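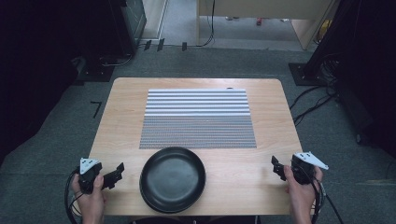

Annick Hamel objects that a collection protocol should not be written like a machine safety standard, because the operator is holding the grippers and can put them down. The objection was raised on the draft of these notes and has been kept at the head of the unit. It is correct as far as injury from a moving arm goes. It does not cover data quality, cable hazards or traceability, and those take up most of what follows.

Unit 5. Good practice for hand-held gripper stations

5.1 Scope

These notes apply to two-handed tabletop tasks in which a person works with one hand-held gripper in each hand and the motion is recorded for later use on a robot. Wrist-worn devices and teleoperated arms are treated in Unit 6. The terms "shall" and "should" are used in the usual sense: "shall" is a requirement for credit in the lab, "should" is a recommendation from which you may depart if you record the departure.

5.2 Work surface

The table shall be stable under a downward push at any corner. Check it before each session. Rounded corners are preferred where the forearm passes over the edge.

Objects are set out according to the task card. A mat, where the card calls for one, is laid flat. A plate or bowl placed near the operator's edge should have its full base supported by the table. Where the rim overhangs, note it in the log and leave it if the card specifies that position. Do not correct a layout during a take.

Surface marks and stains that are not part of the task should be noted once, at the start of the session.

5.3 Marker plates

Each gripper carries a marker plate on top. The following apply:

The plate shall be rigidly fixed. Any play that can be felt by hand is a fault.
The face shall be clean. Wipe with a dry cloth only.
Left and right plates shall not be exchanged. The pattern identifies the hand, and an exchange produces mirrored data that may pass the automatic check.
The operator should avoid crossing the wrists. If one plate covers the other for a noticeable time, flag the take.

5.4 Start and end posture

At the start of a take both grippers are held above the near corners of the table, fingers pointing inward, clear of all objects. Hold still until the tone. The same posture closes the take. A take without a clean closing posture is kept but marked partial.

Zulkifli Raju's group at Plumunley uses a resting start, with the grippers lying on the table. Either method is acceptable in the literature. The two shall not be mixed within one set.

5.5 Cables

Cables shall leave the gripper downward and away from the working area. A loop at the side of the operator gives slack for reaching. Test the slack by extending each arm to the far edge of the table before recording.

On the floor, cable bundles should be routed away from the operator's feet and from the path to the exit. Carpet hides thin cables poorly and holds tape badly, so tape alone is not accepted as a fixing across a walkway. Use a cover. Stands shall be placed so that a pulled cable cannot tip them.

5.6 Floor marks

Table and stand positions are marked on the floor with tape. An L-shaped mark denotes a corner and a square denotes a point. Marks that belong to a finished setup are removed at the end of the week. Old marks were the cause of the offset error in the Carel set, where the table had been returned to the wrong corner and 140 takes had to be realigned.

5.7 Background

Curtains should be drawn to the same position each time. Openings into adjoining rooms are permitted, but people should not pass through them during a take. Loose items on the far floor are a minor finding.

5.8 Records

The log shall give the operator code, task card number, gripper pair, start time and all departures. One line per take. The Iron set was planned at 1000 takes and closed at 898 after review, and every rejected take can be traced to a line in the log. The Lau set has no such record and is not used in this course.

Calibration is repeated every 2 hours and after any drop, however slight.

5.9 Before the lab on Tuesday

Read 5.3 and 5.4 again. Bring a printed task card. Write half a page on Hamel's objection: which of the requirements above would you reduce to "should", and what check would replace them?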